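When a robot arm drops or tips a sample tube: workshop tips

Checks to make before, during and after a bad grab, from the bench at Stiva

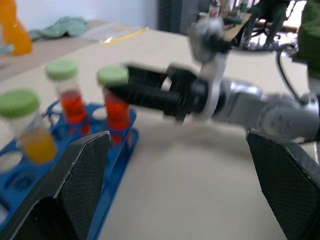

What went wrong

In July one of our two arms closed on a capped tube while the other arm was still holding it. The first gripper pulled up, the second stayed where it was, and the cap came loose. Most of the liquid ended up on the tabletop and down the inside of the rack. It was colored water, so the damage was a stain and a lost afternoon. With anything stronger it would have been a much longer day.

The log gave us fault code 2449, which in the Skisto controller means "grip force outside limit." That told us what the arm felt. It did not tell us why, and we spent too long changing the force setting before we looked at the handoff.

Stop first, then look

Press the stop button before you reach in. A paused arm is not a stopped arm. Ours will finish a paused move as soon as the program gets its signal, and it gets that signal from the other arm.

Once power to the motors is off, check whether the jaws are still holding anything. Some grippers stay shut when they lose power and some go slack. Find out which kind you have on a quiet day, with an empty tube. Write it on tape and stick it to the base.

If a tube is still in the jaws, hold it from below with one gloved hand before you release the grip. Take it out straight up. Pulling it sideways can snap the rim or drag the whole rack along.

Cleaning up a spill

Keep these within reach of the table, outside the area the arms can swing through:

Nitrile gloves and safety glasses
A stack of absorbent cloths
A tray deep enough to set the rack in
A spray bottle of plain water
A bag with a tie for the used cloths

Lay a cloth around the edge of the spill and work inward. Lift the rack into the tray before wiping under it. Plastic racks with open sides hold more liquid than you would think, mostly in the corners, and they drip when you carry them. Rinse the rack upside down and let it dry overnight.

Wipe the gripper jaws too, including the faces that touch the tube. A sticky film there changes the grip, and the next tube may hang on when the jaws open. Use a damp cloth and don't spray toward the joints. All of this is for harmless liquids. For anything else, follow the safety sheet that came with it and leave the cloths alone until you have read it.

Check the rack

A tube that leans in its hole is the most common cause of a bad grab here. The arm goes to where the tube ought to be, one jaw touches early, and the tube is pushed over. Press each tube down until it seats. If it still leans, the hole is too big for it. Move it, or wrap a turn of tape around the lower part of the tube.

Fix the rack to the table. We used two strips of hook-and-loop tape under ours. Clamps hold better but one of the arms kept hitting them.

Check the caps

Grip the body of the tube, below the cap. A screw cap can turn in the jaws, and then you are lifting the full weight by a thread or two. Tighten caps by hand before every run – snug, with no wrench.

Check the handoff

This was our real fault. The program for the first arm waited 12 seconds and then moved, whether or not the second arm had let go. Octavian Marinescu replaced the timer with a signal that the jaws are open, and the 2449 fault has not come back. If your program has any fixed waits in it, look at those before you touch the force setting.

Run the new sequence at low speed with empty, capped tubes. We did 12 runs before putting liquid back in. Stand where you can reach the stop button without leaning over the table, and keep sleeves and cords away from both arms.

Check the cables

Look at any loop of cable behind the wrist. It should have slack through the whole move and never touch the rack or the other arm. Ours had rubbed against a bracket. A cable tie moved it clear.

Last checked 13th December. The grip settings for the smaller tubes are on the Sandu sheet, inside the cabinet door.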